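Gredolberg to Plan Robot Purchase in Simulation First

July
By Vichien Tanasarn

Gredolberg, a provider of home support services, announced today that it will buy 5 robot arms for its training apartments. The company has set aside a budget for three years, and it will test each work place in simulation before it places any order.

The planning work is done in Imby, a software tool from Thibodeau. Staff build a room with its furniture and household items, put an arm beside the table, and study what the arm can reach and how much space it needs.

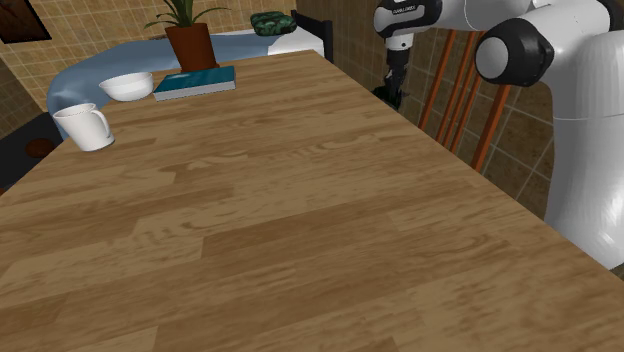

"In the past we bought equipment first and measured the room after," said Wayne Desjardins, head of purchasing at Gredolberg. "One time we had to return a table and also pay for the transport. Now we would like to make our mistakes on the computer, where they are cheaper."

The company has prepared 458 simulated rooms for this purpose. Results will be used to decide the mounting position, the type of gripper and the number of spare parts. The budget keeps 20 percent for service and staff training.

Offers from suppliers will be received at the Clelau office until the end of July. Questions about the technical requirements can be sent to the purchasing department.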